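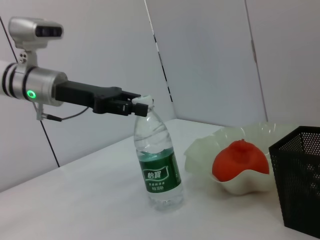
Bottled water on a white table.

Search this site Enter keywords Go

About Cedura
By Carola Hagedorn, September
Last updated: September

Cedura is a small school for adults who want to learn to read claims about food and drink with a colder eye. We teach evening classes in two rooms above a print shop. We don't sell supplements, we don't coach anyone, and we doubt most of what is said by people who do.

Negin Bagheri and I started it after sitting through a "wellness afternoon" at which a man told 200 people that tap water was making them tired. He had a chart. The chart had no units. People wrote it down anyway, and a fair few bought the filter.

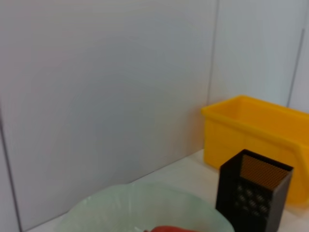
Our basic course runs for 6 weeks. You bring in a label, a leaflet or an advert, and the group tries to find out where the claim came from. Often the trail stops at a press release. Sometimes there is a decent study behind it, and we say so, though it tends to be smaller and duller than the leaflet makes out. Kane Ormsby teaches the numbers part, which people dread and then mostly get through.

We are wary of our own claims too. More than 400 people have taken the course, but we can't tell you that it changed how they shop. We asked once, by post. The replies were kind, and kind replies are poor evidence.

Fees pay for the rooms and the teachers. We take no money from food or drink firms, and we turned down Brastuteo when they offered to print our workbook with their name on the back.
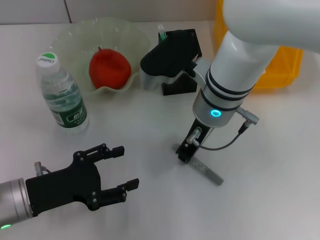 Do I need a science background to join?
None at all. If you can work out a percentage with a calculator, you can follow the classes, and Kane will help if you can't.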